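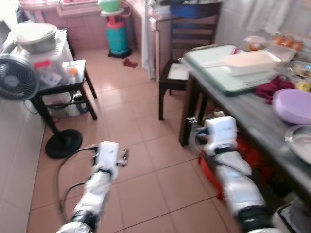

Photo: Nekine Kitchen Pages

Cold-Brew Iced Tea in the Fridge
Posted 24th May in Drinks | 1454 views

I drank bad iced tea for years. I'd boil the kettle, steep the bags until the water went the color of boot polish, pour it over ice and then wonder why it tasted like a wet fence (with sugar in it). Then a friend in Wundham handed me a glass of tea that had only ever met cold water and I've hardly made it any other way since. It's so smooth! Cold water pulls out less of the bitter stuff, so you get the sweet, flowery part of the leaf up front, and you don't have to watch a timer or heat up the house.

What you need
A quart jar with a lid
7 grams of loose tea, or four ordinary tea bags
Cold water, filtered if your tap water smells of chlorine
A fine strainer
Lemon, mint or peach slices if you like them

Step 1: Pick the tea
Green tea and light oolong are the stars here. Black tea works too, though I'd stay away from the very smoky ones, which taste a bit like a campfire the morning after. My everyday choice is a plain green from the Nwachukwu shop, sold in 50 gram bags. Jasmine is lovely. Herbal blends are fine if they're mostly flowers or leaves; dried fruit and roots want more time.

Step 2: Fill the jar
Put the leaves straight into the jar, loose. I used to pack them into one of those little metal balls and the tea came out thin every time, as the leaves had no room to open up. Pour in the water, put the lid on and turn the jar over a couple of times so everything gets soaked.

Step 3: Leave it alone
Into the fridge it goes. Please don't leave it on the counter or out in the sun, even though plenty of our grandparents did. Warm, weak tea is a nice place for bacteria to grow. Green tea is ready after 7 hours, so make it before bed and it'll be there at breakfast. Black tea and hibiscus can go longer, up to 18 hours.

Step 4: Strain and taste
Pour it through the strainer into a clean jar or pitcher. Don't squeeze the leaves! All the sharpness you just avoided is sitting in there. Try a sip before you add anything. If it's too strong, top it up with cold water, and if it's too weak, use more leaf next time. 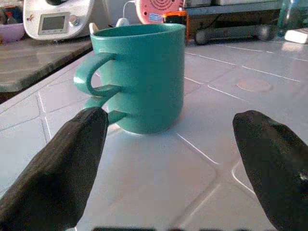
Sweetening and Extras

Sugar just sinks in cold tea, so use syrup. Warm equal parts sugar and water in a pan, stir until it's clear, cool it and keep it in the fridge. Honey works the same way. Add fruit and mint after straining, an hour before you want to drink, and take them out again by evening or the mint goes swampy.

For a crowd I freeze some of the tea in an ice tray the day before. Then the glasses can sit out on the porch as long as they like and never get watery. I started doing it in February, of all months, and I still think it's the best trick on the page.

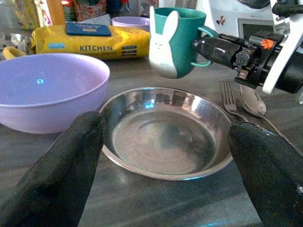

How long does cold-brew tea keep?
Three days in the fridge, strained and with the lid on. Throw it out sooner if it looks cloudy or smells sour, and drink anything with fruit in it the same day.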